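About Us

Hi, and welcome to Ineo! I started this little business because I had a closet full of soft toys nobody in my family was ever going to play with again, and I couldn't bring myself to throw a single one away. I washed them, boxed them up with a few odds and ends for the kitchen and the house, and gave the boxes to people I knew. Then their friends started asking for one. That was in April, and I have been packing boxes ever since.

We're based in Wola, in a regular home with a regular table, and everything you order passes across that table before it reaches you. My coat ends up on the chair, the spray bottle is never far away, and there's usually a cloth or a cable I keep meaning to put somewhere else. I like it this way. 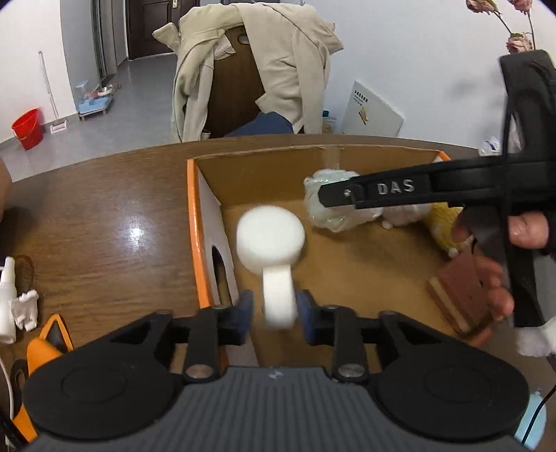 3 min read

So what do you get? We call them mixed boxes, and no two come out the same. There's nearly always a plush toy or two, because that's how all this started (the sandwich is a favorite of mine, with its layers of bread and filling), and then I add something knitted if I have it, and a few small household things to fill the corners. I have packed 158 boxes so far and I still get a kick out of closing each one.

People ask me how I decide what goes together. Mostly I lay things out, put the big soft pieces in first and see what space they leave me. Hard things go next to squashy things. Anything fluffy that might pick up dust gets a plastic bag of its own. If a box looks dull I take half of it out again and start over, which drives everyone at home a bit crazy, but I'd want somebody to do the same for me.

The cardboard boxes come from Mabaso, and I picked the ones with the orange edge because they look cheerful when you open them. They come in two sizes and the small one costs $19. The larger one is $27, and that's the one to get if you have more than one kid waiting at the door!

Every toy is checked over before it goes in - seams, eyes, stuffing, the lot. Small repairs I do myself in the evening. If something is past fixing, it stays with me and goes on the shelf upstairs, where there's now quite a crowd.

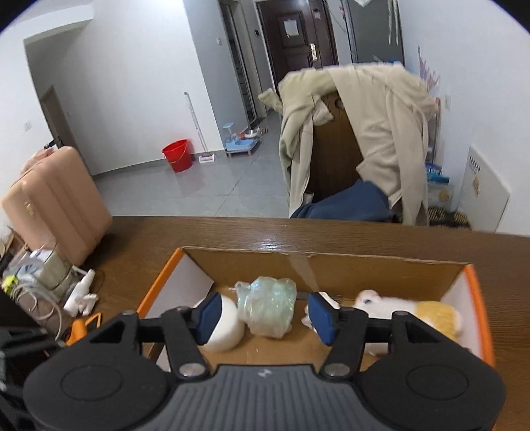

Packing at home, with one of our plush animals in the box.

I should say something about Prirberg too, as a lot of you found us there. It's the winter market where I had my first stall, and I took 20 boxes with me and came home with none. I'd love to be back for the next one. Until then the shop is online only, and you can pick up from the house if you write to me first.

Got toys you'd like to pass on? Please ask before you send them - I only have so much room, and the suitcase is full already. Clean plush and anything hand-knitted are always welcome.

Orders go out twice a week. Page last updated December 12, 2020.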